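Tarnano open day recordings: README

Version of Sep 4, 2020

Contents

This folder holds 161 episodes recorded for the Tarnano open day at the Hulholm site. All of them cover household laundry on a bed: picking up a garment, folding it, placing it on a pile. Visitors watched the demonstrations and some took a turn with the hand-held gripper. Visitor episodes are marked "guest" in the index – 57 in total. The other episodes were done by staff.

Layout

episodes/ one subfolder per recording
index.csv episode number, operator type, garment type, outcome
notes.txt remarks made on the day, lightly edited

Known issues

Colour balance was left on automatic and drifts between episodes. Fast lifts show motion blur, mostly on larger garments. Episode 27 has no outcome label. Episode 85 was started twice and the first attempt was not trimmed.

Garment type was entered by hand and spelling varies ("grey tee", "tee grey"). Normalize before grouping.

Use

Shared with Safavi and Vikstead for internal evaluation. Please do not redistribute the guest episodes. The March trial used an older index format and should not be merged without converting the outcome column first. 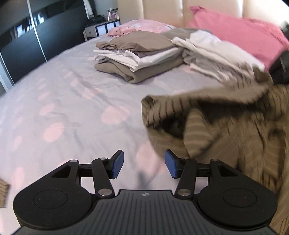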